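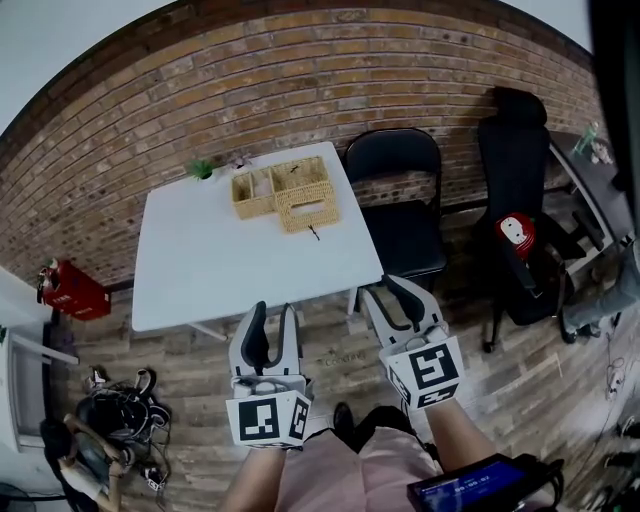 # Woven desk organizers: questions and answers

Last updated Oct 15, 2022

These are the questions we get most often at Zudesex about the woven organizers with a tissue compartment. If yours isn't covered, write to the shop and Telmo Barroso will reply, usually the next working day.

## Choosing one

**What is the tissue compartment for, other than tissues?**

Plenty of people use it for paper napkins, cleaning cloths or cotton pads. The lid lifts off, so you can also leave it closed over things you don't want on show, such as chargers and spare keys. Anything small enough to fit through the opening can be dropped in without lifting the lid.

**Which models do you carry?**

Two at the moment. The Abera is the smaller one and suits a bedside table or a narrow shelf. The Hiselari is wider and is the one most customers put on a desk or a side table. Both have open sections next to the tissue compartment.

**Will my tissue box fit?**

We recommend taking the tissues out of their cardboard and laying the stack straight in. Soft packs go in as they are. Tall cube boxes don't fit either model.

**Is the color the same on every piece?**

No. The natural tan varies from one batch to the next and sometimes within a single organizer. It also gets a little darker over the years. If you are buying two for the same room, order them together and add a note, and we will try to pick a close match.

**Does it look right on a white table?**

That is up to you, but tan wicker on a plain white top is an easy combination. It also goes with brick and with gray or brown floors. A small green plant toward the back of the table is enough to finish it off. We would leave the rest of the surface clear if you work there.

## Setting it up

**Where on the table should it go?**

Put it where you can reach the tissues without getting up, and keep the open sections on the side of your writing hand. On a table pushed against a wall, leave enough space behind it to lift the lid.

**Can I stand a potted plant inside one of the open sections?**

Please don't. Water collects under the pot and the weave stays damp. Keep the plant beside the organizer, on its own saucer.

**What goes in the open sections?**

Pens, remotes, glasses, a phone, hand cream. Heavy items like staplers and full tape dispensers should sit flat on the bottom – leaning against the side, they will push the weave out over time.

**Will it scratch my table?**

The base is smooth when it leaves us, but grit gets caught in any woven surface. Wipe the tabletop before you set it down and lift the organizer instead of sliding it. Felt pads are available for either model on request.

## Care

**How do I clean it?**

Use a soft brush for dust, or the brush head of a vacuum on low. For marks, wipe with a cloth that has been wrung out well, then leave the organizer open to dry away from radiators. Do not soak it.

**A strand has come loose. What now?**

Don't pull it. Tuck the end back under the next strand with a blunt needle and fix it with a drop of clear wood glue. If it has snapped, send us a photo. Ezequiel Peñalver handles repairs and can tell you if it is worth mailing in.

**It has a smell. Is that normal?**

A new piece can smell of dry grass for a week or two. Take the lid off and leave it by an open window. A musty smell usually means it has been damp, so empty it and let it air fully before using it again.

## Orders and returns

**How long does delivery take?**

Most orders leave us within three working days. We ship with Evovow, and you will get a tracking link by email when the parcel is collected.

**Can I return it?**

Yes, within 17 days of delivery, unused and with the lid. Return postage is paid by the customer unless the piece arrived damaged.

**Can I buy just a lid?**

For the Hiselari, yes. Lids for the Abera have been out of stock since June and we don't have a date for the next batch. Ask to be put on the list and we will email you when they come in.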